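Getting candle wax off a tabletop

Let the wax harden for 20 minutes, then lift it with an old plastic card held nearly flat. Rub what remains with a soft cloth and a drop of dish soap.

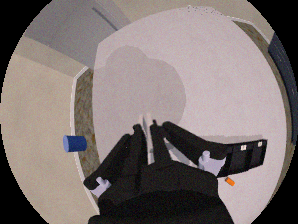
Elfriede Strobel writes that a bag of ice on the wax for five minutes works faster on thick drips.

For wax on a rug, scrape first, then lay a paper towel over the spot and press with a warm iron.

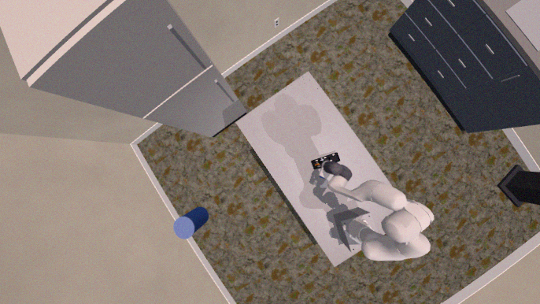
Change the towel as it soaks up wax. Keep the iron on low.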